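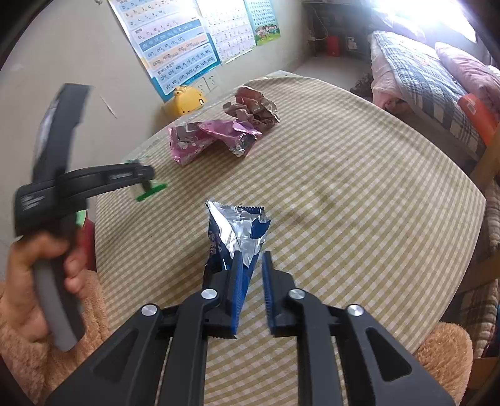

Last changed: February

Gikdale Sorting Rules
Data card and README

Summary
Gikdale Sorting Rules is a table of household waste instructions as published by local collection services. Each row pairs one item name with the bin or drop-off point a service assigns to it. The current release has 3,948 rows from 157 services. It holds text only.

Files
rules.csv: the main table, UTF-8, comma separated, header in the first line
services.csv: one row per service, with region and type of collection
aliases.csv: alternate item names mapped to a single item key
CHANGES.txt: corrections by release

Fields in rules.csv
item_key: normalized item name, lower case, singular
item_text: item name as printed by the service
service_id: joins to services.csv
stream: paper, film, metal, glass, organic, residual, dropoff or unknown
condition: free text, empty if the service gives none
source_type: leaflet, web page or calendar

How the rows were made
Leaflets were scanned and run through Rillinano, then corrected by hand against the scan. Web pages were copied as text. Every row was assigned a stream by two readers working separately. Where they disagreed, the row was marked unknown and the original wording kept in condition.

Multilayer packaging accounts for most of the unknown rows. Services disagree on foil-lined wrappers in particular: the same item may be listed under film, metal or residual, and a few leaflets list it twice with different answers. These duplicates are kept. Do not collapse them on item_key alone.

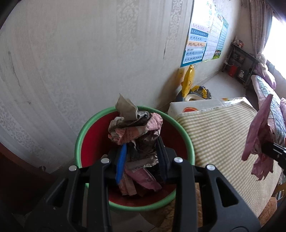 Paper rows carry the longest conditions. Many services accept clean sheets and refuse shredded paper unless it is bagged, and the bag type varies. Conditions can be up to 2 sentences long in the leaflet and were not shortened.

Loading
Read service_id as a string. The Cusance services use leading zeros, and a numeric import drops them and breaks the join. Empty condition fields are empty strings, not NA.

Known problems
Rathjen merged its collection areas after the leaflets were gathered. The old service_id values remain in the table.
Seasonal rules from calendars have no start or end month.
Item names for batteries and light bulbs are only partly aliased.

Uses to avoid
The table records what services printed. It should not be used to tell residents how to sort, as rules change between releases.

License
See LICENSE.txt. Scans of the leaflets are not distributed.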